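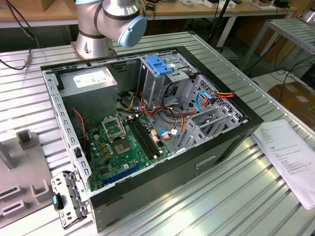 The Second Life of the Office Computer

Jun 18, 2026

When the town offices in Gulstead replaced their desktop computers this spring, the old ones filled a storage room to the door. There were 554 of them. Most still worked. A few years ago they would have gone to a shredder outside Istgate, where a machine is reduced to chips of steel, copper and plastic in under a minute.

These went to Irkby instead, to a repair shop called Sarıgül that occupies a former shoe warehouse by the rail yard. The shop buys used equipment by the pallet, wipes the drives, swaps out what has failed and sells the result to schools, small businesses and anyone who walks in. A basic desktop costs almost $200 with a keyboard and mouse.

The work is slow. Dust has to come out first, then the drive, then the memory, which is tested on its own. Power supplies are the most common failure, followed by fans. Processors rarely die, but they are worth money, so a good many machines arrive without one.

Whatever can't be fixed is stripped for parts. A case in decent shape sells for a few dollars. Boards with bent pins go into a bin for the metal recycler, who comes every 2 weeks and pays by weight.

Margins are thin. The shop charges $50 to look at a customer's own computer and takes that off the bill if the repair goes ahead. Rent went up in the winter, and shipping costs more than it did.

Gulstead has agreed to send its laptops next. They are harder to open, and many have batteries glued in place. The shop has set aside a separate bench for them near the loading door, and the first pallet is due before the end of June.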